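Search stories Enter keywords Go

The Bistetti Room had a rated occupancy of 92. Naomi Nyanda knew the number because it was screwed to the wall beside the light board, and because the inspector from Windville had made her read it aloud in January.

She ran the board from a stool behind the back row. Cue one was house to half. Cue two was a single front light, slightly warm, aimed at a mark of white tape. A comic who stood on the tape was lit from the waist up. Gergely Jakab never stood on the tape.

"Move the tape," he said at sound check.

"The tape is where the light is."

"Then move the light."

The light was clamped to a pipe that needed a ladder, and the ladder was at Waltside. She wrote "no" on the cue sheet and initialed it.

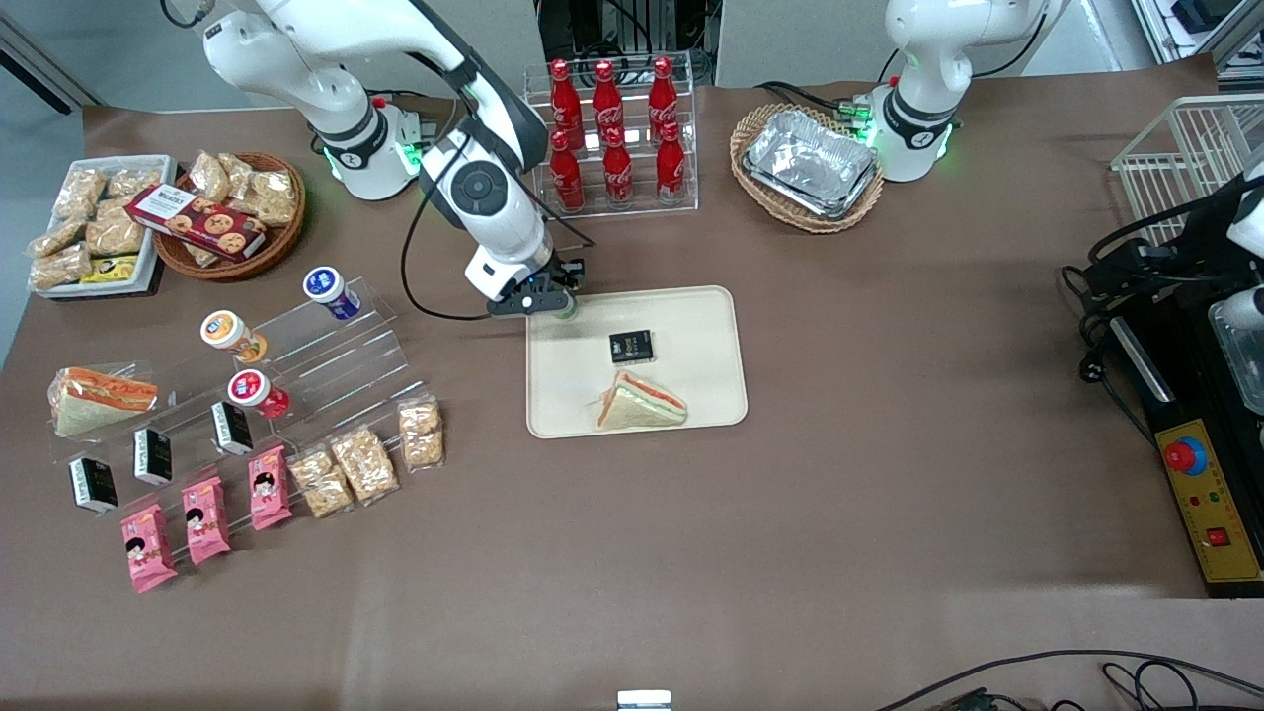
A sandwich on a tray, with Coca-Cola bottles in the rack behind.

Doors opened at seven. Lorna Dimaculangan tore 66 tickets and entered the figure in the log. Gergely went on third, after Huiling Zeng, whose set ran one minute under. He took the microphone off the stand, stepped left, and delivered his first joke in the dark.

There was a laugh. It came from the left side of the room and moved right, with a delay of perhaps a second.

Naomi checked the board. The front light was at 100. It lit the tape, the stand, and a square of floor. She put her finger on the fader and left it there.

He told the second joke from farther away. The laugh was louder. She wrote down the time, then crossed out cue three, then cue four.

At the end he walked back through the light to return the microphone, and people seemed surprised at his height.

"Same tomorrow?" he asked.

She peeled up the tape and threw it out.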